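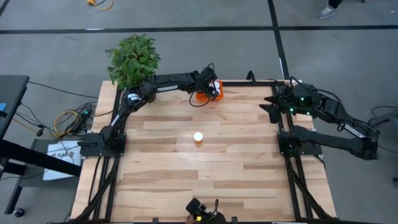

Figure 1. Tabletop with two black arms and an orange box near the top edge.

3.2 Career Narratives in Sketch Comedy Retrospectives

The second group of texts consists of online retrospectives on performers who left the sketch program Illodham for film work. We collected 200 articles from the entertainment sites Mornar and Ciltar, using the archive search on each site. Articles shorter than three paragraphs were dropped, as were reposts with the same body text under a new headline. Collection closed on 26 June 2021.

Each article was divided into segments following the scheme of De Bruijn: early life, first break, peak, absence, and return. Two coders, Nathalie Dierckx and Didier Royer, marked the segments separately and then settled differences in discussion. Most of these concerned the line between peak and absence. Writers often place a poorly reviewed film at the end of the peak, while others treat the same film as the start of the decline. We assigned such passages to the segment named by the nearest time marker in the text. 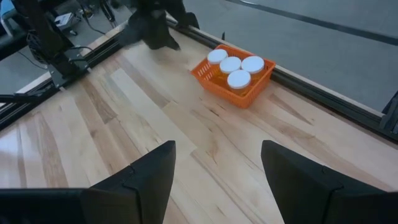

Figure 2. Wooden tabletop between two gripper fingers, with an orange basket near the far edge.

The absence segment was missing from 18 articles. In these, the account moves directly from the last major role to current projects, and the headline carries the only suggestion that the performer had been out of view. Childhood impressions and school performances appear in the early life segment even when the article gives no source for them. We coded unsourced anecdotes separately and did not check them against interviews. Quoted reviews were left out of the word totals reported in Section 4.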